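Home | Guides | Laundry | Contact

Testing a Gripper on Towels
6th October – Tumelo Mabuza

Machines cannot yet be relied on to handle household laundry. Illstead advises the following trial before any purchase.

1. Place one towel in a basket on a clear table.
2. Grasp the cloth, lift it and lay it flat.
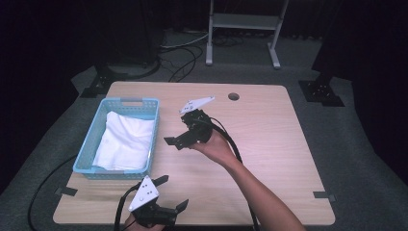
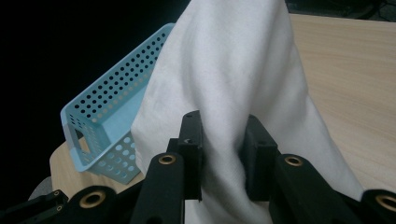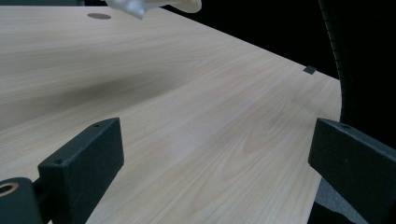 3. Repeat up to eight times – change the starting position each time.
4. Record every dropped or missed grasp. Folding should be tested separately.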